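Workshop notebook, Tue 24 July

Spent the whole morning on the big yellow vacuum, the one we've been calling the Dudek machine ever since it came over from the Dudek job with their sticker on it. It has been losing suction since April and I finally ran out of excuses (and clean floor!). I pulled the hose and emptied the drum outside by the gate. Almost 80 liters of shavings went into the Tatow bags, mostly from the Jondison benches, plus a surprising amount of sawdust packed into the corners where I had to coax it out with a paint stirrer.

The filter was in a sorry state, so I tapped it out against the fence and then gave it a long rinse in the yard sink. While it dried on the rack I went over the outside with a damp rag and an old toothbrush, which is slow work but rather pleasant with the radio on, and I took my time over the yellow ribs. 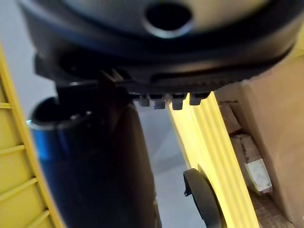
Underside of the black head, with the small tabs in a row below the rim and the yellow ribbed side at left.

I want to go back over that rim with the brush, as the fine grooves are just the sort of place where dust likes to settle, and I'd like to look at the tabs properly in better light. If any of them feel tired I'll ask Dreleo for a price on spares. Last time they wanted 3 weeks for a gasket, so better to ask early.

Still to do: new filter (part 194 on the Dreleo sheet), a fresh strap for the hose, and a sweep under the Jondison benches before anybody starts sanding again. Please don't run it on plaster dust until the new filter is in, I only just got the old one clean.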